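Bench notebook, Plenddale shop
Thursday, September 7, 2023
Parts storage and the resistor restock

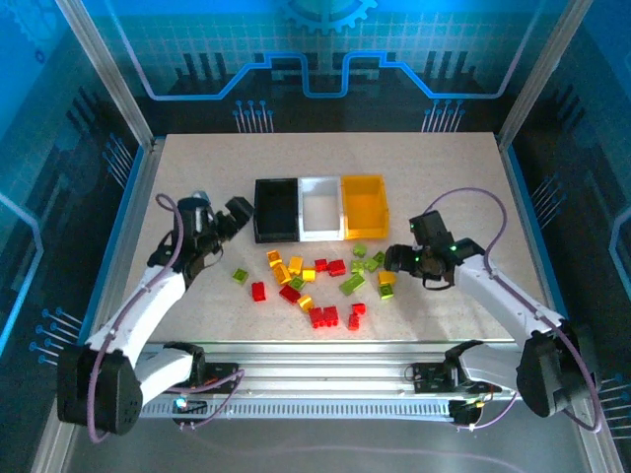 Spent the morning on the small-parts shelves. The cabinet by the door had three different labeling schemes in it, two of them mine. Pulled every drawer and relabeled by value, low to high, left to right. Anything with no readable marking went on the meter. If it read within five percent of a standard value it got a drawer. If not, it went in the scrap jar.

Stock count after sorting: 459 through-hole resistors on the books, 437 in the drawers. The missing 22 are nearly all 10k. I think they went into the Omemura boards in the spring and never got signed out. Corrected the sheet to 437 and put a note next to the line.

Ordered from Sartori: 10k and 4.7k, one reel each, plus 30 of the small clear drawers. The old drawers crack at the front tab when they get pulled too far. Glued two of them in July and both have cracked again in the same spot, so I'm done gluing.

Capacitors not started. Electrolytics are mixed with the film ones on the bottom shelf and some have date codes older than the shop. Rebecca Cirillo wants those reformed and tested before we throw any out. Fine with me, but it will tie up the bench supply for a couple of days. Asked her to pick a week before December, when the Godeo repairs come back in.

Label printer is low on tape. Used the narrow tape for the last row, so those labels look different. Same information on them.

To do:
Film caps into their own drawers
Find the lid for the scrap jar
Move the sign-out sheet to the cabinet door, with a pen on a string
Ask Sartori if the drawers come with dividers or if that's a separate part number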